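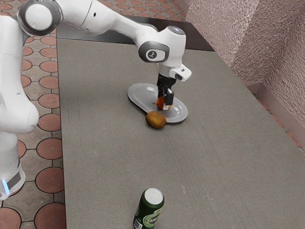

Review: Kodum Task Planning and Simulation Suite

Scope of this review

The Pramanik Laboratory evaluated Kodum, a software package for planning and testing tabletop manipulation tasks, over one term ending in May. The package is published by Tovavora and is sold by annual license. It combines a physics simulator, a motion planner, a task editor and a set of logging tools. This review covers the simulator, the planner and the logs in detail. The task editor is treated briefly, as most of our staff write their tasks in Python and used the editor only for checking.

The laboratory purchased its license at the standard academic rate. Tovavora did not see this review before publication.

Installation and setup

Installation on our Linux workstations was completed in a single morning. The installer checks the graphics driver before it copies any files and reports a mismatch in plain terms. The license server required more attention. It must be reachable at startup, and a running job will stop if the connection is lost for longer than a few minutes. Institutions that run long jobs overnight should raise this matter with Tovavora before purchase.

Robot models are loaded from standard description files. Our arm and parallel gripper loaded without changes, although we had to set the finger friction by hand. The default value is too high and makes almost any grasp appear secure.

Scene building

Scenes are written as short text files that list each object, its starting pose and the range over which that pose may vary. The object library contains 476 household and workshop items. Fruit, tableware and drink containers are well represented. Tools and soft goods are not, and there is no cloth of any kind.

Walls, floors and table surfaces may be changed between runs by a single setting. This is useful for testing perception, as a detector that performs well against a plain background may fail against a patterned floor. We found the stock textures varied enough for this purpose, though a few are coarse when viewed at close range.

Our standard test scene was a gray table holding an oval plate, an orange, a kiwi, a green beverage can and a small white pitcher. The primary task was to place the orange on the plate. The kiwi was kept close to the plate rim so that the planner would have to account for it.

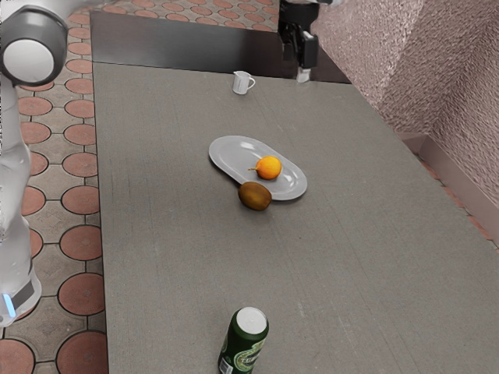
Test scene in the Kodum viewer, with the orange on the plate and the gripper over the far end of the table.

Planning

The planner is the strongest part of the package. It accepts a goal in terms of objects ("orange on plate") and returns a full sequence of approach, grasp, transfer, release and retreat. Each stage may be inspected and replaced separately. We ran 2,000 trials of the primary task with starting poses varied at random. The planner returned no valid path in 47 of them. In most of these cases the orange had been placed at the limit of the arm's reach, and the failure was correct.

A further 158 trials produced a valid path but ended with the orange off the plate. Review of the logs showed a common cause. The release height is computed from the highest point of the plate, including its raised rim, and the fruit is therefore let go slightly too far above the recessed center. A round object released in this way may roll. Setting the release height by hand removed most of these failures. The manual mentions the setting only in an appendix.

Planning time was acceptable throughout. Replanning after a change in the scene is noticeably slower than the first plan, and the documentation does not explain the reason.

Perception tools

Kodum supplies simulated color and depth images together with object labels and poses. The labels were accurate in every set we checked by hand. The depth output is cleaner than that of any physical sensor in our possession. A noise model is offered but is switched off by default. Users who intend to train a detector should switch it on and adjust it to match their own equipment.

The bundled pose estimator, Pornel, is adequate for plates, cans and other objects with a clear shape. It is weak on round fruit, where it reports a rotation with high confidence even though the surface gives it very little to work from. We recommend that the reported rotation be ignored for such objects. Small containers with handles were handled better than we expected.

Logging and replay

Every run is saved as a single file containing joint positions, gripper commands, contacts and images. Any run may be replayed from any point, and a new plan may be started from the middle of an old one. This function saved our staff a considerable amount of time and is the main reason the laboratory will renew its license. Files are large. There is no option to save images at a lower rate than joint data, and we wrote a short script for that purpose.

Support

Tovavora answered our written questions within two working days in most cases. One fault, in which the gripper state was recorded one step late, was corrected in the next release. The license server question remains open.

Assessment

Planner: very good
Simulator: good
Object library: good for kitchen items, limited otherwise
Perception tools: fair
Logging and replay: excellent
Documentation: fair

The laboratory recommends Kodum to groups working on pick-and-place tasks with rigid objects. Groups working with cloth, cables or liquids should look elsewhere at present. New users are advised to correct the finger friction, the release height and the depth noise setting before collecting any results they intend to report.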